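Kultgate two-finger gripper, reviewed after a season of server work

Our shop strips and refits used servers, and last year Eimear Heffernan asked me to find out what it would cost to hand some of the drive and power supply handling to a robot arm. We already had the arm. What we needed was something on the end of it.

I got quotes from Gurent and Jodar as well. Gurent wanted a service contract before they would talk price, and Jodar couldn't deliver before September. The Kultgate came to $2,336 with the finger plates, and it was at our door in 3 weeks.

It's a plain thing, black metal plates held together with hex screws. I like that. When a finger needs changing you want a hex key and a bench, and no phone call. The fingers are narrow enough to work in beside a drive carrier, though you have to plan the approach angle with care in a crowded chassis.

Complaints: the manual is thin, and the spare finger sets are sold only in packs of 4. The mounting plate for our arm was extra -- $56, and left off the first quote. Ask for it in writing. I'd also put aside money for cabling and for a day or two of somebody's time, as setup took longer than we'd budgeted.

Afonso Neves runs the same model at the Tai depot and his list of gripes matches mine. We'd both order it again. If your work is all heavy chassis lifting, look at something bigger.

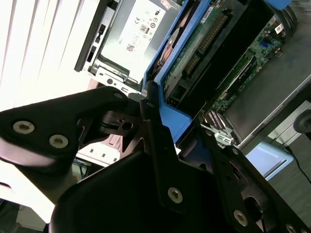

Issue 56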